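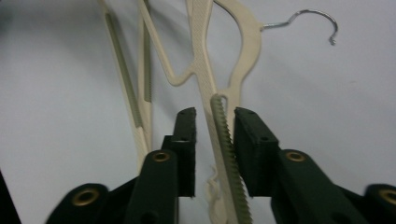
A cream plastic hanger with its toothed grip strip.

The annual review of the household wardrobe took place in March, as it has in each of the past several years. The portion devoted to hangers had been deferred twice and could not reasonably be deferred again. Readers who followed the earlier entries on the linen cupboard will recall that the hangers were set aside at that stage for separate consideration. The present entry sets out what was decided.

The closet in question serves one bedroom and a share of the hall. Its rail measures 100 inches in total, divided by a center panel, and it was fitted when the apartment on Warberg was purchased. Over time it had come to hold hangers of every origin: wire ones from the dry cleaner, padded ones received as gifts, and a number of wide suit hangers that no longer had suits to carry. The result was a rail on which garments sat at different heights and caught on one another whenever a single item was removed.

It was resolved that one type of hanger should be adopted throughout. The type selected is the plain cream plastic hanger with a metal hook, which had already been in limited use on the left side of the rail. It is light, it does not mark knitwear at the shoulder to any serious degree, and it can be wiped with a damp cloth. The color is agreeable and shows dust, a quality this author has come to regard as useful.

Particular attention was given to the small sawtooth strip. Straps, wide necklines and the thinner summer blouses have a persistent tendency to travel toward the floor, and a ridged edge does a good deal to hold them in place. Hangers with smooth edges were tried in a previous year and were found wanting, chiefly by the blouses.

Each hanger was inspected before being returned to service. The procedure was as follows. The hook was turned to confirm that it was firmly seated. The edges were run through a dry cloth, which snags at once on any rough spot or loose sliver of plastic. Hangers with minor roughness were smoothed with a nail file. Those with a crack at the neck were withdrawn, as a crack in that position will not improve and a winter coat will find it.

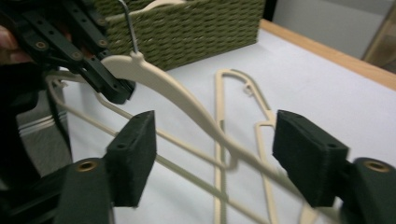
Cream hangers at the table, one held by the neck and one laid flat.

The work is best carried out at a table. In former years it was conducted standing at the closet door, with hangers passed from one hand to the other and eventually to the bed, where they became entangled - an arrangement that cannot be recommended. A hanger placed flat can be checked for warping at a glance.

Replacements were ordered from Galtness, whose plastic hangers come in packs of 11. The reason for that number has not been established. The old wire hangers were returned to the cleaner, who accepted them without comment. The padded ones were retained for two dresses and a jacket that had proved unsuitable for anything else.

Garments have since been rehung by length, with the longest against the center panel. All hooks face the rear wall. This last provision met with some resistance in the household and has been observed unevenly, particularly on the hall side.

The shoe shelf remains outstanding and will be taken up in a later entry - the boots first, in all likelihood, and the sandals once the weather permits.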